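The Millau Road House

Adaeze Sani got the key from under the third flowerpot, not the second like the letter said. Second one had a slug. August, hot, the kind where the car door burns your hand.

Her aunt's house. Hers now, or hers and Umby's, depending who you asked. Umby had not been asked.

Inside smelled of pepper and old mail. She left the door open behind her. Went straight down the hall past the coats, didn't look at the coats, looked at the coats. The green one still had a bus ticket poking out of the pocket.

Okay. Kitchen first. Then the desk. Then out before dark.

The lawyer, Hamel, had said there would be a book. Your aunt wrote everything down in a book, he said, loans mostly. People in this town owe her money. He sounded like one of them.

She found it in the drawer with the string and dead batteries. Red cover, gone soft. Her aunt's handwriting leaning hard to the right like it was late for something.

Adebisi, 200, for the roof. Crossed out.
Adebisi, 95, for the same roof. Not crossed out.
Hamel, 17. No reason given.

She laughed out loud at that one. Seventeen dollars. He'd worn a tie pin to the funeral.

Then pages and pages of it. Shoes for somebody's boy. A tooth. Bus fare to the coast and back, and next to it, in pencil, "she did not come back, good." Adaeze sat down on the floor with her back to the oven and read until her legs went numb. Some names she knew. Some were just letters. One page was only recipes, or one recipe, started over and over, always stopping at the onions.

Her phone buzzed. Umby.

You there yet

Yes

Is it bad

She typed no. Erased it. Typed it's just the house. Sent that.

Dont throw anything out til I get there

You're coming?

Nothing for a while. The dots came up, went away, came up agian. A truck went by outside and the window rattled in its loose spot, same spot, same rattle. She was nine for a second.

Leaving at 2, he wrote. Don't touch the coats.

She put the phone face down. Turned to the back of the book, where the pages were cleaner, and there was her own name. Adaeze. No amount. Just the name and a line after it, drawn with a ruler, waiting for a number her aunt never got around too. Under it Umby, same line, same nothing.

She found a pen in the string drawer. It didn't work. Found another.

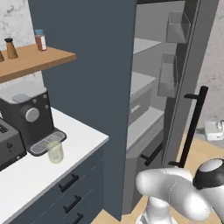 Crossed out Hamel first, seventeen dollars, let him have it. Then Adebisi and the roof. Then the tooth, the shoes, all of them, page after page until the pen skipped. She left the last two names alone. Umby could decide about his. She got up, stamped the feeling back into her feet and went to find an onion.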